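The quote from Bando came to 87 pages, and Margit Fülöp read all of it on the train. By the time she got off at the coast she had a list of questions and a headache.

The workshop was on the second floor. She asked to see the cell before she sat down with anyone, and a young man from Bando took her through and let her stand by the screen for as long as she wanted.
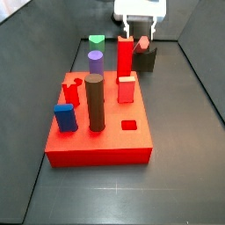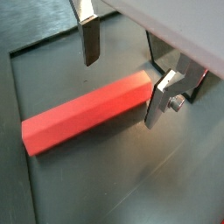
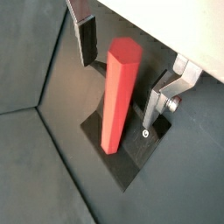

The gripper and the red pieces, as Margit saw them that October.

"What does it cost to replace the fingers?" she asked.

The young man said he would have to find out.

"And the pads?"

He wrote that down as well.

Margit had been buying machines for Vincze for most of her working life. She had bought presses and ovens and, once, a bottling line that had to be cut in half to get through the door. The price of the machine had never worried her much. It was printed on the front page. The other costs were the ones she had to go looking for.

In the meeting room they gave her coffee and a new sheet of figures. The service contract was 1,333 a month. It covered two visits a year and telephone help in office hours.

"We run nights," said Margit.

"Nights would be extra."

"How much extra?"

There was a pause while the sales manager looked at his laptop. He said 50 per cent, and then he said he might be able to do something about that.

She told him about Praltton. Praltton had offered her an arm for less money, but they wanted the whole sum before delivery, and they had no engineer closer than a day's drive. She didn't hide any of this. In her experience people worked harder on a price when they knew who else was in the room.

"We'd want it to learn the Clisero parts," she said. "There are seven of them. Who pays for that time?"

"You would normally pay for that."

"Normally," said Margit, and waited.

She waited long enough to finish the coffee. In the end he offered to include the first four parts. She asked for all seven. He went out to make a telephone call, and through the wall she could hear him walking up and down.

She used the time to do her sums again on the back of the quote. If they took it in spring, the money could come out of next year's budget and the old packing table could stay where it was until summer. If they took it now, she would have to give up the new forklift, and she had already promised the yard a forklift.

The sales manager came back in and sat down.

"Six," he said.

"In spring," said Margit, "with the nights included."

He picked up his pen.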